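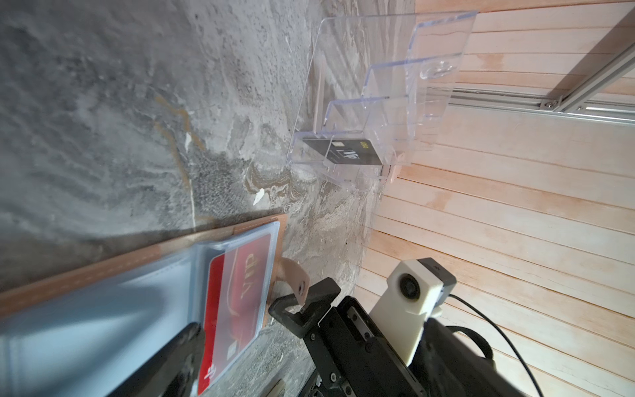 I went to the Trostska open house in August expecting steel and noise and got loyalty cards. Trostska makes the small stuff that other businesses hand to people they would like to see again: membership cards, gift cards, wallets to keep them in, and racks to stand them up in.

The tour starts at 40 Pilside Road, through a door marked 665 for reasons our guide, Marit Ekström, declined to go into. She has strong views on VIP cards. Black is for casinos and hotels, she says, red is for restaurants and car washes, and anyone who orders silver will be back within the year asking for black. A customer called De Smet has reordered the same red card so often that the proof hangs by the coffee machine.

I liked the leather bench best. A tan wallet looks like nothing much until you watch someone stitch the edge and set the snap on the tab, and then you look at your own wallet with some shame. The clear display stands come from Didell, stepped so that each card gets its own pocket and no member has to stand behind another. I was told a bad stand can sink a good card. I wrote that down.

Coffee was free and weak. On the way out each visitor got a card with a number on it, and mine was 3942, which entitles me to nothing until I spend 80 dollars in the shop. I spent 35 and was thanked politely. The shop closes at four, VIPs included.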